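News | Shop | Workshops | Find Us

Filed under: Press Releases, Home & Table

FOR IMMEDIATE RELEASE
December 30, 2023

Fesgate Opens Its Big Table to Everyone With a Ball of Cord and a Free Afternoon

SENMONT — I've been writing these announcements for our little shop for a while now, and I usually try to sound like a grown-up about it. I'm too excited this time, so please bear with me! Fesgate, the home goods shop on Bautista Street, is starting a regular open table for rope and cord crafts, and it begins in the new year.

If you've been in lately you know the back room. It used to be where we kept the overflow stock (and the broken display rack, and all those lampshades). We cleared it out last May, painted it, and then had a long argument over what to do with it. Half of us wanted more shelves. I wanted a table. I won, mostly by putting a table in there before anyone got back from lunch.

So, the plan. Open Table is a drop-in session where you come and make something out of cord: a plant hanger, a trivet, a dog leash, a curtain tie, whatever you like. There's no teacher standing up front and there's no set project. One of us from the shop will be in the room the whole time to show you a knot if you get stuck, and there's a folder of printed patterns you can copy from. Sessions run for two hours, and a seat costs $4, which covers tea and a starter length of cord. Kids are welcome with an adult.

We've also put in a proper stock of cord for the first time — 4000 feet of it, in cotton, jute and a few mixed twists that I keep petting on my way past. You can buy it by the foot or by the hank. If you already have a bag of the stuff at home from some project you gave up on, bring that instead. I'd love to see it get used, and I have a bag like that too.

A few people have asked whether they need to know anything before they come. You don't! My first trivet was shaped like a kidney bean. It's still in my kitchen and it works fine under a hot pan. If you can tie a shoe, you have enough to start with, and the square knot and the half hitch will get you through nearly everything in the folder.

The patterns come from Doltard, the craft group that has been meeting across town for years and very kindly let us copy their whole collection. They're lending us their tools for the first few months as well. Their members get in free, as they should.

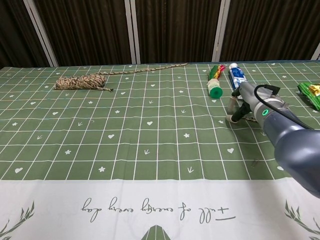 Table covers turned out to be the thing I fussed over most. I wanted something cheerful that would hide a bit of fluff and wouldn't make people nervous about spreading out. We went with a green cloth printed in a white grid, with little hearts and stars in some of the squares and "full of energy every day" in cursive along the white border, and I put a hank of our mottled beige and brown twist down on it and decided I was done shopping. It wrinkles a little and I've made my peace with that. The squares are handy too, if you like to keep your strands straight while you lay them out.

We'll have the same cloth for sale up front, along with 300 starter kits we packed ourselves over the holidays. Each kit has a hank of cord, a metal ring and one folded pattern. They make a nice late present for somebody you forgot (I'm not judging).

Seats are first come, first served, and you can save one by calling the shop or asking at the counter. If a session fills up we'll start a list for the next one. Groups should call ahead so I can find more chairs.

Come make a kidney bean with us!

Contact: Fesgate, 531 Bautista Street, Senmont. Ask for the back room.

© 2023 Fesgate. All rights reserved. | Back to top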